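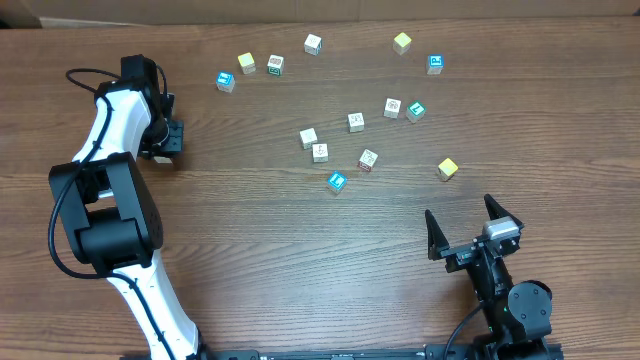

Two arms, one table, and the block set used for the Hemmin planner tests.

Hemmin is the planning layer we use on the two-arm table at Gulness. It takes a list of cube positions from the perception side, decides which arm should go for which cube, and hands timed paths to the controllers. The page collects notes on the February build. Baldur Þórarinsdóttir wrote the scheduler and most of the text; the rest comes from the log we keep next to the table.

Cubes on the table
The tops come in white, blue, yellow and green, and many carry a printed letter or symbol. White is the hard one for the detector. The glossy parts of the arms are white too, and under the ceiling lights the old color threshold sometimes joined a link and a cube into one blob. Ekia, our perception package, now masks out the arms first, using the joint angles and the 3D model, and only then looks for cubes.

Cubes turned at an angle
Several cubes sit with a corner toward the near edge of the table. Ekia fits a square to the top face and reports one yaw angle, which is enough for a parallel grasp since a cube looks the same to the fingers every quarter turn. Hemmin picks the turn that needs the least wrist motion. Before this build it always took the first one in the list, and the wrist could end up at 270 degrees for no good reason.

Left arm
The left gripper is over a white cube, which is mostly hidden by the gripper from this view. Once a cube is covered like that, Ekia stops updating it and keeps the last good pose with a "held over" flag. The flag clears when the gripper moves off or when the grasp check reports a width. Without it the cube would drop out of the list and Hemmin would cancel the task halfway down.

Right arm
Fingers open, with a wide gap between the tips. The planner treats the open gripper as one solid wedge for collision checks. It is a crude shape and it rules out some grasps in tight groups, but it is fast, and we have kept it for now.

Cables
The cable on the left arm runs in a large loose loop beside the black bracket. It is not in the collision model. Hemmin adds a fixed margin on that side instead, set in the arm file under cable_pad. If you reroute a cable, change the margin as well – the planner has no other way to know.

Shared space
The middle of the table can be reached by both arms. Hemmin splits time there into slots and gives each slot to one arm. The other may plan through the area but waits at the border until the slot is free. Waits of up to 28 seconds showed up in the log with build 270, all from a slot that was not released after a failed grasp. Build 272 releases it on any exit, including an operator stop.

Tools
Mumitz is the replay viewer. It loads a run log and draws both arms, the cube list and the slots on one timeline. Version 2 can step backward, which makes it much easier to find where a pose first went wrong. Logs from before build 270 open in Mumitz but show no slots.

Still open
Stacked cubes are not supported. Letters on the tops are read by Ekia but Hemmin ignores them. Sorting by letter is next on the list.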